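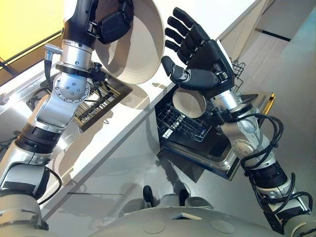 Ebbe Brekke told me I should have started with the bread, because everybody in Kulldale has an opinion on bread and hardly anyone will admit to having one on soup. He had read my first draft at the bus stop and handed it back with a greasy thumbprint on page 3. I did think about it for a whole evening, but I have kept the soup first after all, as it was soup that got me into this project.

Shared Suppers in Kulldale: how a village ate together, and why it stopped
Project report, local history module
Anežka Rusnák

1. How I came to the subject

My grandmother kept a notebook of what was served at the Thursday suppers in the old school hall, and when she moved to her flat it came to me along with a box of buttons and a very ugly lamp. The suppers ran through the winter months, and anybody could come so long as they brought their own bowl and spoon. There are 51 suppers written up in her notebook, some with a full menu and some with only a word or two ("pea, thin" is my favourite). I wanted to find out who cooked, who came, and what people remember of it now.

2. What I did

I read the notebook through twice and typed it all up, which took far longer than I had planned for, partly on account of her handwriting and partly because I kept stopping to ring my mother and ask who people were. After that I talked to former supper-goers in their own kitchens, usually over more cake than I could manage. Latrice Iwasaki and Aslak Tangen each gave me a whole afternoon, and Ching-wen Chien lent me the hall's hire book, where the Thursday bookings are entered in green ink.

3. What people remembered

The food comes up less than I had expected. People talked about the walk there in the dark, the steamed-up windows and where they used to sit. Latrice could still tell me the order of the tables, with the Lanitz road families nearest the stove and the farm people by the door so they could get away early. Aslak remembered being sent home for a bigger bowl, and he is still a bit cross about it!

The two agreed on very little else. Latrice was sure the barley soup was the best of the lot. Aslak said it was like eating a wet coat, and that the only night worth turning out for was the fish. My grandmother's notebook has barley far more often than fish, so I suspect he spent a good many Thursdays grumbling.

4. Why it ended

I had hoped for one clear answer and I haven't got one. The hire book shows the Thursday bookings getting patchy and then moving to every other week. Several people mentioned the stove, which smoked badly in its last winters. Others put it down to the late bus to Westerberg being taken off, so that anyone without a car had a long cold walk back. I lean towards the bus myself, but I would want to see the old timetables before I said so firmly, and the library's set has a gap just where I need it.

5. What I would do differently

I would record the conversations. My notes are full of half sentences and I had to go back to Latrice to check things, though she was very kind about it and there was cake again. I would also talk to more of the people who never went, as they must have had their reasons too. The typed-up notebook is in the appendix, with the spellings left as my grandmother had them.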